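Kistasis
From the Gulus open encyclopedia

Kistasis (from Greek kiste — box, chest — and stasis, a standing still), also called box-keeping or, in some older papers, receptacle mania, is a proposed term for a persistent urge to keep empty containers such as jars, cartons, tins, envelopes and shipping boxes, with distress at the thought of throwing them out. It does not appear in the main diagnostic manuals, and most clinicians who have written about it treat it as a narrow form of hoarding behavior or as an ordinary habit with a Greek name attached. Supporters say the behavior has features of its own. The evidence for this is thin.

The word should not be confused with "cystostasis," a misprint that appears in several secondary sources and has been copied from one to the next.

Origin of the term

The term is usually dated to 1987, when it was used in a short paper in the Dorker Bulletin, a newsletter for people working in outpatient clinics. The paper described 60 patients who kept containers "in excess of any foreseeable need." It did not say how need was foreseen, or by whom, and the patients were chosen by the same clinic that had suggested the label. No comparison group was used. A longer report was promised for the following November and has never been located, although at least two textbooks cite it with page numbers.

An earlier origin is sometimes claimed. A popular book on collecting says that the word was known to physicians of the nineteenth century, but gives no source, and searches of medical dictionaries of that period have not found it. The compound is also badly formed by the usual rules, which suggests a modern coinage.

Claimed features

Writers who accept the term generally describe a person who keeps containers because they are containers, whatever they once held. The contents are used up or given away without trouble. The container is washed, flattened or nested inside another, and stored. Asked why, the person will commonly say that it is "a good box" or that it may come in handy. Some accounts add a strong preference for lids that still fit.

Distress is supposed to be the deciding feature. In practice it has been measured in different ways, and in some reports it was not measured at all but assumed from the number of containers in the home. This is a serious weakness. A household with many jars may belong to someone who makes jam. 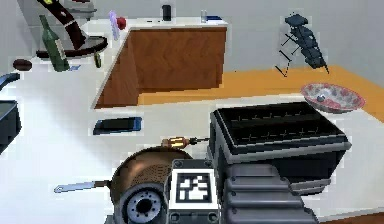
Several reports also describe relief on acquiring a container and irritation when another person uses one. Neither reaction is unusual in people with no complaint of any kind, and critics have asked what would count as evidence against the diagnosis.

A few authors separate an "orderly" type, in which the containers are sorted by size, from a "disorderly" type, in which they are not. The distinction has not been shown to predict anything — course, response to treatment, or even whether the person wants treatment.

The Nwachukwu Scale

The Nwachukwu Scale is a questionnaire with 7 items, each scored from never to always. It is the tool most often used in work on kistasis and the one most often criticized. Its items ask, among other things, whether the person has kept a container for longer than a year, has bought something partly for its packaging, or has argued with a relative about storage space.

The scale was tested by mail on 800 adults. A large share of those who answered scored above the cutoff, which its supporters took as a sign that the condition is common and overlooked. The simpler reading is that the cutoff is too low. Those who returned the form had also been told its subject in the cover letter, so people with an interest in boxes were probably more likely to reply. The response rate was left out of the published summary.

Later users have changed the wording of the items, the cutoff, or both, so that scores from different studies can't be compared. One shortened version drops the question on distress entirely.
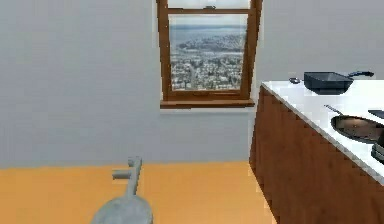

Relation to other conditions

Hoarding disorder. The usual view is that where container keeping is severe enough to block rooms or create a fire risk, it already meets the description of hoarding disorder and needs no second name. Supporters answer that people with kistasis discard other things easily. Case reports offered in support of this are few, and in some of them the person also kept string.

Obsessive-compulsive disorder. Checking and counting of containers has been reported, but rarely, and mostly in people who had been diagnosed with OCD beforehand. It is hard to see what the new term adds in those cases.

Collecting. Collectors of tins, bottles and matchboxes tend to be excluded from studies on the ground that their containers have value. The value in question is largely set by other collectors. Where the line falls has been left to the judgment of each author.

Thrift. People who have lived through shortages often keep packaging, and so do their children. Early writing on kistasis ignored this almost completely. Later papers mention it in a sentence and move on.

Treatment

No treatment has been tested in a controlled trial. Talking therapies used for hoarding have been tried in single cases with results described as "encouraging," generally by the therapist. Self-help programs sold under the name make larger claims, including permanent recovery in a matter of weeks, and none has published figures that would let a reader check them. Some of these programs are delivered with a set of storage bins.

Reception and popular use

The word has had more success outside medicine than in it. It turns up in magazine quizzes, on decluttering sites and in lists of unusual manias, where it is normally presented as an accepted diagnosis. Such lists tend to borrow from each other, and the figure of 60 patients is often repeated in them as a share of the population, "60 percent," an error that seems to come from a careless summary of the original paper.

See also

Hoarding disorder
Medicalization
List of disputed diagnoses
Collecting

This page was last edited in April 2026.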